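Notes de cours – Tri et rangement en bac, séance 3
Module Préparation de commandes et petit conditionnement
Intervenant : Rawiri Whitcombe

(notes reprises au propre vite fait, compléter avec vos propres remarques)

Rappel séance précédente
Différence entre stocker et ranger. Stocker = mettre quelque part. Ranger = mettre quelque part ET pouvoir reprendre sans chercher. Voir le cas Findden vu en septembre : réserve pleine, tout étiqueté, et pourtant des pièces introuvables. Étiquettes sur les étagères, rien sur les bacs. Dès qu'un bac bouge, l'info est perdue.

1. Le bac comme unité de travail
On parle aujourd'hui du bac ouvert, posé sur un plan de travail, à hauteur de main. Pas du carton, pas du tiroir (séance 5).
Vocabulaire à connaître pour l'éval :
– fond : la surface utile, celle sur laquelle on compte vraiment
– parois droites / parois inclinées
– vrac : pièces sans orientation imposée
– rangé : orientation imposée, au moins un bord de référence
– semi-vrac : peu de pièces, à plat, une seule couche, orientation libre

Le semi-vrac est le cas le plus fréquent en atelier et le moins bien traité dans les manuels. Le polycopié Szekeres le mélange avec le vrac, à corriger dans vos exemplaires p. 2.

Parois inclinées : le fond est plus petit que l'ouverture. Erreur classique en dimensionnement, on mesure en haut et on s'étonne que ça ne rentre pas. Toujours mesurer au fond. Avantage : la main entre mieux, une pièce posée sur la pente a tendance à redescendre vers le fond. Inconvénient : perte de place sur l'étagère.

2. Choisir un critère de tri
Un seul critère à la fois. Si deux critères, on fait deux passages.
Critères possibles : couleur, longueur, matière, destination, fréquence d'utilisation.
Couleur = le plus rapide à l'oeil, le moins fiable si l'éclairage change. Attention aux teintes sombres : vert foncé et rouge brique se confondent facilement sous une lumière faible, et pour une personne daltonienne la confusion est possible même en plein jour. Prévoir un second repère (encoche, pastille, position dans le bac).
Longueur = fiable mais lent, il faut un gabarit.
Destination = le critère qui intéresse le client, donc celui qu'on finit toujours par utiliser. Chez Trarkport tri par couleur à la réception puis par destination au départ, deux passages, personne ne s'en plaint.

Question posée en cours : peut-on trier par couleur et aligner en même temps ? Réponse : oui pour quelqu'un d'entraîné, non pour un débutant. Commencer par séparer, aligner ensuite.

3. Lire un bac avant d'y mettre la main
Étape que tout le monde saute. Trois secondes suffisent.
Ce qu'on regarde :
– pièces qui se touchent
– pièces proches d'une paroi
– pièces en biais
– espace libre (où vais-je poser la première pièce déplacée ?)
Les pièces isolées au milieu ne posent aucun problème, on les prend quand on veut. Une barre collée à une paroi se prend par les bouts ou se décale d'abord vers le centre. Deux barres côte à côte qui forment un coin : passer par le coté ouvert, jamais par la pointe, sinon on pousse la voisine.

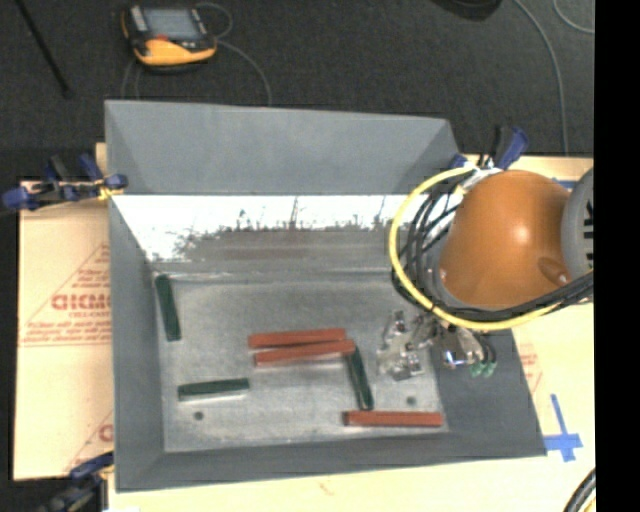

Ordre de prise conseillé : d'abord ce qui libère de la place, ensuite ce qui touche, en dernier les bords. Ça se discute, certains préfèrent commencer par les bords. Joltance fait l'inverse dans son guide interne et ça marche aussi, l'important est de garder le même ordre d'un bac à l'autre.

État du fond : rayures et traces ne gênent pas le tri, mais une surface qui brille, si. Reflets = on voit mal les arêtes. Tourner le bac ou déplacer la lampe. Trous dans le fond : vérifier leur diamètre par rapport à la plus petite pièce de la série (vis, goupilles). Pour des barres aucun souci.

4. Exercice (par 2, à faire avant la prochaine fois)
Matériel : un bac à fond plat, des barres de deux couleurs, même format, en nombre égal. À défaut, des dominos ou des kaplas peints font l'affaire.
a) Disposer les barres sans ordre, une seule couche, sans empiler.
b) L'un dicte l'ordre de prise, l'autre exécute. Pas de correction en cours de route.
c) Ranger par couleur, une couleur contre la paroi gauche, l'autre contre la droite. Toutes les barres parallèles à la paroi.
d) Recommencer en inversant les rôles.
Temps limite : 60 secondes par passage. Noter le nombre de fois où une barre a été touchée sans être prise – c'est ce chiffre qui compte pour la note, plus que le temps.

Compte rendu : environ 200 mots, un schéma du bac avant et un schéma après. Schéma à main levée accepté, mais propre. Indiquer le critère, l'ordre de prise, ce que vous changeriez.

5. À retenir pour l'éval
Définition du semi-vrac (par coeur).
Mesurer au fond.
Un critère par passage.
Savoir justifer un ordre de prise sur un schéma donné.

Prochaine séance : empilage et intercalaires. Apporter le polycopié corrigé et une règle de 30. Ceux qui n'ont pas rendu l'exercice de la séance 2, me le déposer au bureau avant le cours.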